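# Pultasside (magazine)

**Pultasside** is a fashion quarterly first published in 2000 by the Hutico company. It is best known for its thick fall number, which the publisher has long promoted as the one that "sets the season." Evidence for that claim is thin. Most of the looks in a typical fall number had already been in stores since April, and the magazine has never said how its editors pick them.

## Content

A regular number has 2 long photo features, a shopping section and a letters page. The shopping section, called Pendow, is presented as editorial. Critics have pointed out that many of the labels in it also buy ad space, and the line between the two is hard to find on the page. The fall number of one year carried 37 pages of clothing before the first article.

## Sales claims

Hutico has described the magazine as "the most kept" title on the newsstand, a phrase with no agreed meaning. Copies sold and copies printed are often mixed together in its press material. The cover price rose by 20 percent after the move to heavier paper, a change the publisher said readers had asked for. No survey was released.

## Dekker supplement

Dekker, a pull-out on coats and boots, came with the fall number for several years. It was dropped without notice. Later accounts from the publisher call it a trial, although early covers billed it as permanent.

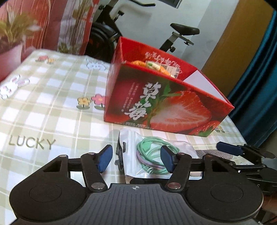
Was Dekker sold separately from the magazine?

It came only as a pull-out inside the fall number.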